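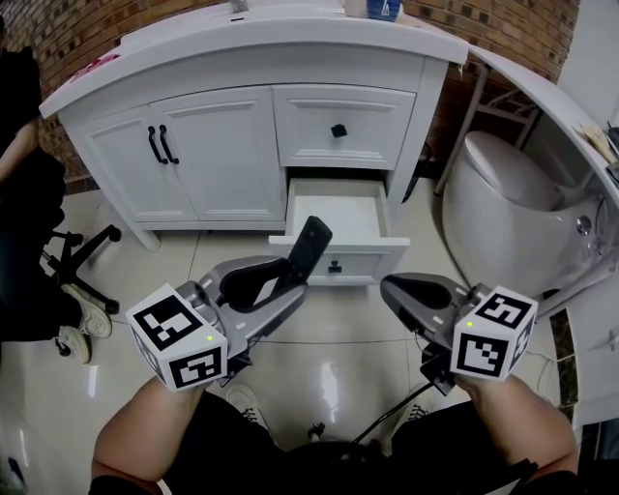

White vanity, lower drawer open.

Swapping Cabinet Knobs: Your Questions
By Roksolana Fedoruk, August
2 min read

Do I have to match the old holes?
On doors, yes, unless you enjoy filling and painting. Knobs need a single hole, so they're the easy win!

Can I mix knobs and bar handles?
Please do! I have Skoryk bars on my doors and plain Monska knobs on the drawers, and I love the mix.
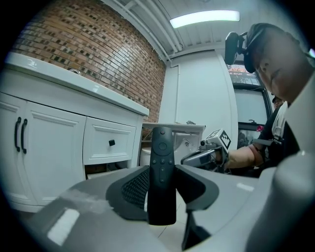

Just keep the finish the same and it all hangs together.

My screws are too long. Now what?
Snip them with a bolt cutter, or add a washer. Khrystyna-Mariia Nechyporuk did all 72 knobs at Clandden with washers and they're still tight.
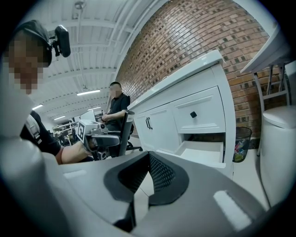 Clandden Home Repair Club

How tight is tight enough?
Snug by hand, then a small turn with the screwdriver. Check again after 6 or 7 weeks (drawers loosen first).

Can I borrow the drilling guide?
Yes, members can. It's in the Ballon box, with the tape measures.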